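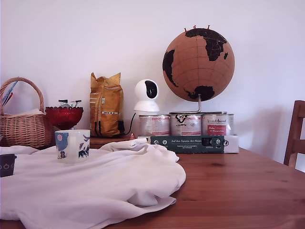
Segundo Costlow, ninguém dobra bem uma toalha em cima de uma mesa ocupada: primeiro tira-se tudo, depois estende-se. Parto desta objeção, recebida por escrito antes da sessão.

Notas, parte 2. Têxteis de mesa e peças pequenas.

O pano branco ocupa a maior parte da metade esquerda do tampo e passa o bordo da frente. A caneca está pousada sobre ele. Ordem de trabalho proposta: caneca, recipiente escuro, pano. O cesto de vime e a taça de vidro vermelho, encostados à parede, ficam para o fim.

Vidro com pé: pegar pela base da taça, nunca pelo bordo. Cesto: esvaziar antes de levantar pela asa.

Dados do inventário Navora (junho): 3949 peças registadas, das quais 636 têxteis e 238 de vidro. Ler devagar, repetir o segundo número.

Dobra: a direito, em três, e depois ao meio. Alisar do centro para as pontas. Não vincar com a unha.

Pausa. Perguntar à sala quem guarda as toalhas em rolo.

Se houver tempo: comparação com o método Ristska, em que o pano sai da mesa já enrolado. Se não, passar à parte 3, arrumação em prateleira.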